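Esteo project, Nultley group
Minutes of the progress meeting, 2024-11-24

Present: Lindsay Halliday (chair), Emiko Shibata (minutes), P. Badawi
Apologies: none received

1. Minutes of the last meeting
Agreed with one correction. Item 4 should read "shelf height", not "shelf depth".

2. Shelf task in simulation
Emiko reported on the two-arm shelf runs. The policy has now been trained on 3452 simulated episodes, with the items moved to new positions before each one. Both arms start with grippers open, and the policy chooses which arm goes first. In the old method the choice was fixed by which half of the shelf the target was on.

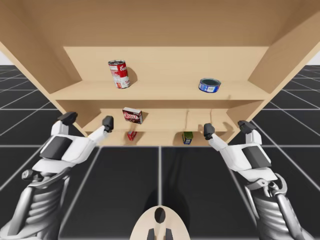 Over 300 test runs the new method had fewer clashes between the arms than the fixed rule. Most of the remaining failures were on the lowest level, where the approach angle is poor. Short cans were worse than boxes. Lindsay asked whether this was a grasp problem or a reach problem. Emiko said she could not yet tell, as the logs record only the final outcome.

Badawi asked that the fixed rule be rerun with the same item positions before any comparison is written up. Agreed.

3. Clunier planner
The Clunier planner still times out on some starts. The limit is to stay at 10 seconds for now. Lindsay does not want it raised until the failed starts have been looked at.

4. Storage
The run folder has reached 715 GB. Old video to be deleted, logs to be kept.

5. Actions
ES: add contact logging and repeat the low shelf runs.
PB: rerun the fixed rule on matched positions.
LH: go through the planner timeouts.

6. Any other business
None. Date of next meeting to be sent round by email.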